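Slide 1: Old computers, new homes
Wedetley collected 3,927 machines last year! Let that number land.

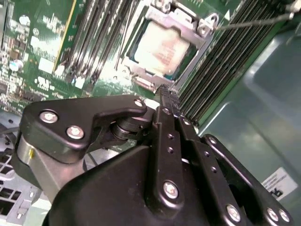

Slide 2: Why repair wins
Ask who has a dead PC in a closet. Wait for hands.

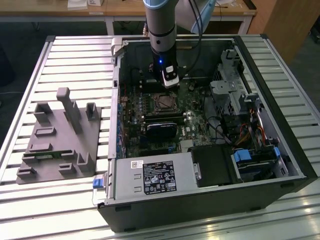 Reuse starts with sorting, and I love this part. Bisard takes 12 pallets every Friday. With a tower on its side and the panel off, like this one, you can get right to the memory slots.
Slide 3: What's left over
Metal goes to Dulton. Pause, then questions!
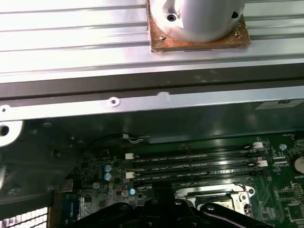 Grooved aluminum rail, close up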